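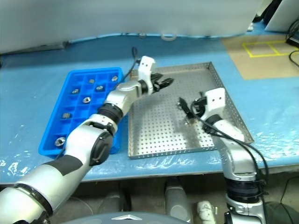
Zuletzt geändert: 4. Dezember 2019

Greifervergleich, Übung 2: Muttern umsetzen

Sechskantmuttern aus dem blauen Fächerkasten ins Lochblech, mehr ist es nicht. Wer das für trivial hält, darf anfangen.

Verglichen werden die Backen Okow und Vosar, beide am Parallelgreifer, beide laut Prospekt »universell« – das Wort kommt im Protokoll bitte nicht vor. Je Backensatz 56 Griffe, Fehlgriffe zählen mit. Eine Mutter, die hochkant im Fach klemmt, ist ein Ergebnis und wird nicht mit dem Finger korrigiert.

Glänzende Flächen stören die Kamera. Belichtung notieren, auch die peinliche.

Abgabe im Raum 914.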